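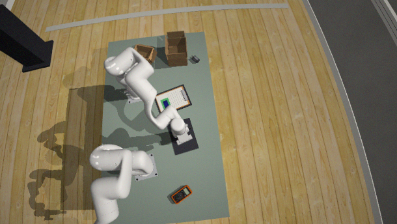 Trandcombe cell sim: planner rejects valid approach poses on lower arm
Status: Resolved
Component: motion planning / scene sync
Opened by: Mbali Dlamini
Assigned to: Yasuo Ueda
Reported: April 2020

Mbali Dlamini
Since I merged the new scene file, the planner refuses nearly every approach pose for the lower arm. The upper arm plans and runs normally down to the pad. For the lower arm I get "start state in collision" before any search begins. Nothing is touching in the viewer. I get the same result after restarting the planner node and after clearing the cached scene.

Log from one attempt:

[plan] group: arm_lower
[plan] checking start state
[plan] contact: arm_lower/forearm - table_top
[plan] start state in collision, aborting
[plan] 0 samples used of 2,000

Yasuo Ueda
Does it do it from the home pose as well? And can you tell me which branch of the Floline bridge you are on?

Mbali Dlamini
Yes, from home too. Bridge is on main, pulled this morning. I also tried raising the sample limit but it never gets as far as sampling, so that made no difference.

Yasuo Ueda
Please turn on the collision mesh overlay and check the table. The elbow of that arm hangs out past the left edge of the table, over the floor, and the forearm comes down from there. If the collision table is wider than the visual one, you would get exactly that contact pair.

Mbali Dlamini
Overlay on. The collision box for the table does stick out on the left. It is 200 mm wider than the visual mesh, all of it on that side. The right edge lines up.

Elin Gronow
That might be mine. I changed the table in November when we moved to the grey-green top. The old one was wider. I replaced the visual mesh and edited the collision box by hand, but I may only have done it in the Skudberg file and not the shared one.

Yasuo Ueda
Checked. The shared file still has the old width, with an offset that hides the error on the right. The new scene includes the shared file, the old Trandcombe scene had its own copy. So the merge brought it back.

Elin, can you fix the shared file? Mbali, for now you can override the box in your local scene. Don't add table_top and forearm to the allowed contact list. It will plan, but it will also plan through the table.

Mbali Dlamini
I had already tried the allowed contact list, sorry. Took it out again. With the box overridden locally the home pose is clear and I get a plan on 2 out of 3 approach poses. The third one fails now with a different message:

[plan] start state ok
[plan] goal state ok
[plan] no path found, 2,000 samples used

Yasuo Ueda
Where is the upper arm while you do this?

Mbali Dlamini
Down on the pad, with the white part under the gripper. I left it there so I could test both arms in one session.

Yasuo Ueda
Then the planner is treating it as a fixed obstacle, and that approach passes close to its wrist. Send the upper arm home first and try the third pose again. If you need both arms near the pad at once, use the combined group.

Mbali Dlamini
Upper arm home, third pose plans in almost 2 seconds. Happy with that.

Elin Gronow
Fix pushed to the shared scene file. Width and offset both corrected. I also added a check to the scene loader that compares the collision box with the bounds of the visual mesh and prints a warning if they differ. It flagged the multimeter too, where the box was turned the wrong way. Fixed in the same commit.

Mbali Dlamini
Pulled, removed my local override, reran all three. All plan. The loader prints no warnings for Trandcombe. Haf, does the Maddocks scene include the shared table as well?

Haf Ruddock
It does. I will pull and rerun there, and open a separate ticket if anything comes up.

Yasuo Ueda
Closing.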